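Mind the gap – what a new estate owes the street next door

The lorries start at seven. You hear them before you see them, coming down Mellmont Lane in low gear, and by the time the kettle's on the first of the reversing alarms has gone off. This has been going on since March and it will go on for another two years, if the programme holds. Programmes rarely do.

Tudutberg Homes is putting up 249 houses on the old nursery land at the edge of the village. Not a bad scheme, as these things go. Brick, mostly. Proper chimneys on some of them. A strip of grass down the middle that will be called a green. But I didn't come to Mellmont to write about the houses. I came to look at the hedge side, the boundary, the bit where a building site rubs up against forty-year-old bungalows and people who were there first.

Start with mud. Every builder promises a wheel wash and most of them have one. The question is whether anybody uses it at ten to five when the last wagon wants to be home. At Mellmont the road sweeper comes twice a day in wet weather and once in dry, and the lane is, I have to say, cleaner than the one I live on. Residents told me it wasn't like that in the spring. Several rows, a petition, then the sweeper. So complaining works, sometimes.

Dust is harder. The site had its topsoil stripped in April and the heap sat there, bare, through the driest weeks of the year. Washing brought in grey. Windows kept shut in the heat. The heap has now been seeded and it's gone green and rather handsome, but a heap can be seeded in its first week and this one wasnt.

Then parking. Jedov, the groundworks firm, brings in 47 men on a busy day and the site car park was laid out for far fewer. You can guess where the rest went. Verges, the bus stop, across the drive of the doctor's surgery. Jedov now runs a minibus from the station and the verges are recovering, slowly, with ruts you could lose a dog in.

What has worked best is the dullest thing of all – a sheet of paper. Once a month a single page comes through 1000 letterboxes saying what's happening, which road is shut, when the piling rig is in and who to ring. One side of A4, no smiling families on it. People keep it on the fridge. An older woman on the corner plot told me she plans her sister's visits round it.

The phone number matters too. It used to go to an office in another county, where nobody had heard of Mellmont. Now it goes to the site cabin and someone picks up. Usually cross, but someone.

I asked for the noise figures and was given a folder. Readings at the boundary every week, taken by Jakab, a small consultancy hired by the builder, which some neighbours don't like and I can see why. They'd rather have their own meter on their own wall. Tudutberg says it is looking at it. It was looking at it in June aswell.

First keys are due in December, 40 plots to begin with. There'll be a second wave of vans then, sofas and flat-pack and everybody's boxes, all through the same narrow entrance while the back half of the site is still being dug. A one-way loop has been drawn up. The neighbours have seen the drawing and want it moved ten yards east, away from the bedroom windows. A decision before the clocks go back, they've been told.
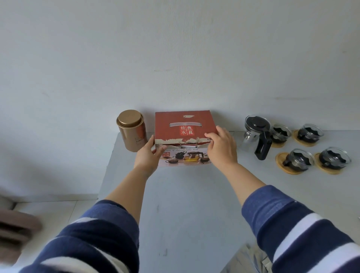
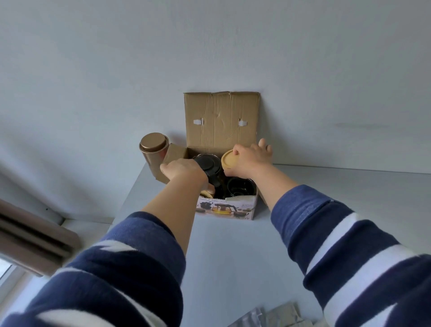 Hands on a red cardboard box, first picture; a box with a tea set on the front, second.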